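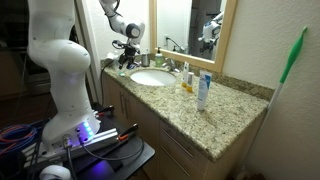
A speckled granite counter with an undermount sink. Small bottles stand to the right of the bowl, the soap pump to the left of the faucet.

Undermount sinks leave the counter edge exposed, and the strip behind the faucet collects most of the residue. Elfriede Imhof, who surveyed 94 bathrooms for Koller, found standing water there in 19 of them. Her layout rules are short. Keep the pump bottle within reach of the faucet. Group small bottles on one side, 7 inches or more from the bowl. Stand lotion tubes on their caps so the contents settle toward the opening. Granite should be wiped with a pH-neutral cleaner and resealed when a water drop darkens the stone within nine minutes. Koller retests its sealed samples each April.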